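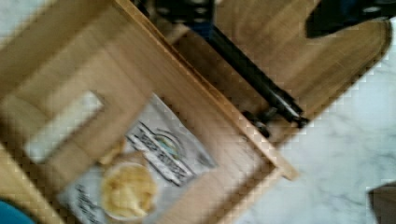
Unit 4 handout: Putting a budget together for a small robot cell
Instructor: Ziad Moussa

Welcome back! This is my favorite unit in the whole course, and I know how that sounds when the topic is budgeting. But a budget is where you find out what you really want the robot to do. Bring a pencil, because we will be crossing things out.

Where we left off

Last time each team wrote a task list in plain words: pick up this, put it there, how often, how gently. Keep that list next to you. Every line of the budget should point back to a line on the task list. If a purchase doesn't point to anything, circle it and we'll argue about it in class (I love these arguments).

Start from the objects

Most first drafts start with the arm. Somebody has seen a great arm and wants it, and I understand completely! Try starting with what the gripper has to hold. A shallow round dish of food has to stay level. A metal towel bar is long and slick, and the place where you grab it decides how much it swings. A thin plastic bag folds differently every time. Put three objects like these on one table and you have already ruled out half of the fingers in any catalog.

For each object write down the weight, the widest part, the narrowest part, how much it bends and what happens if it gets dropped. Measure with calipers, not by eye. Do this before you open a single vendor page.

The Hijazi worksheet

We will use the Hijazi worksheet again, the one with the two wide columns. Left column: things you buy once. Right column: things you keep buying. Students fill the left column in five minutes and then stare at the right one. Some starters for the right column:

Finger pads and tips
Cables, especially anything that bends at the wrist
Screws, and the driver bits that go with them
Replacement objects for the ones that get scratched or crushed
Food, if your task uses food
Storage for recordings
Somebody's hours

That last one is the biggest number on nearly every sheet I grade, and it is missing from nearly every first draft.

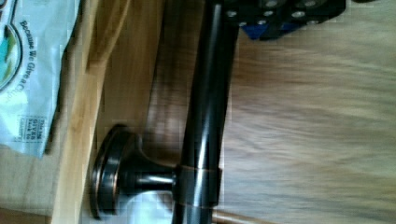

Shiny things deserve their own line, too. A polished surface throws a bright streak back at a camera, and the streak moves when the wrist moves. You can deal with it through lighting, through a different camera, or through more recordings at different angles. All of those cost something, so price each one and compare. Last term a team on the Eka project spent their whole lighting allowance on one large lamp and then found that two small ones, placed low, worked much better. The lamp is still in our closet and you are welcome to borrow it.

Cameras at the wrist

If your plan includes a wrist camera, budget for blur. When the arm moves quickly, a close view smears. Ask the vendor for the shutter settings and the frame rate, and ask whether you can change them yourself. Then put in a line for a spare camera and a spare mount. Wrist cameras live a hard life right next to the work.

Worked numbers: the Gedico bench

Gedico is the practice bench we plan on paper in this course. These are the small-parts numbers, and we'll go through them together on the board.

Spare wrist camera: 358 dollars
Finger pads, one full set: 108 dollars
Screws and bits: 20 dollars

Add the shipping yourself from a current quote. Then add a cushion of up to 10 percent and write one sentence on what the cushion is for. "Just in case" doesn't count as a sentence!

Lead times

Money is only half the plan. Next to each price write how many weeks the part takes to arrive and who signs for it. On the Prerkix plan, the arm was ready in March and the table wasn't, so the arm sat in its crate. Draw your order dates on one line and work backward from the first day you want to run. The slowest part is often something dull, like a bracket.

Work surfaces

Choose the table on purpose. Stone is heavy and steady but hard to drill, so think about clamps. Wood is easy to drill and easy to replace, and it wears. If the real job happens on a kitchen counter, some of your practice should happen on one as well.

For next class

Finish both columns of the worksheet. Get two quotes for your gripper and one for the fingers alone. Pick the object on your list that worries you the most and bring it with you, in a bag or a box, whatever works. We'll pass them around and try to pick each one up with a pair of kitchen tongs, which is more fun than it sounds and will change at least one line in your budget.

Office hours are the same as before. Drafts in pencil are fine.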